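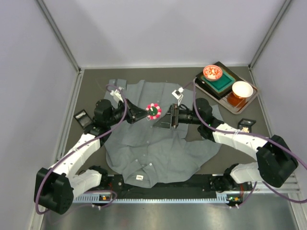

Garment Handling Project Enters Second Phase at Troscombe

The Troscombe laboratory has begun the second phase of Moveo, a project that gathers examples of everyday cloth handling for a learning system. The work is carried out jointly with Itport, which supplies the recording software.

During the first phase, operators guided pairs of robotic arms through 1,448 demonstrations, most of them with towels and other flat pieces. The new phase turns to clothing, beginning with long-sleeved button-up shirts. A further 2,768 demonstrations are planned before the collection closes in May.

Shirts were chosen on the advice of Leonie Ruawai, who leads the operator team. Collars and plackets hold their shape differently from the body of a shirt, and sleeves tend to fold under it. The learning system had few examples of either. Garments are laid out rumpled at the start of a recording, and small household items may remain on the work surface during a session.

"We ask our operators to work at an even pace and to keep their corrections in," said Ms. Ruawai. "A second attempt at a sleeve is useful material, and we do not want it edited away."

Each recording is reviewed by two people before it is added to the collection. Hernán Bedoya is responsible for the review procedure, and Ada Greco maintains the written task instructions - these were revised for the new phase and now include separate sections on collars and cuffs.

Operators who wish to take part in the afternoon sessions should contact Mirko Bortolotti at the project office. Training takes two half-days and is held on site.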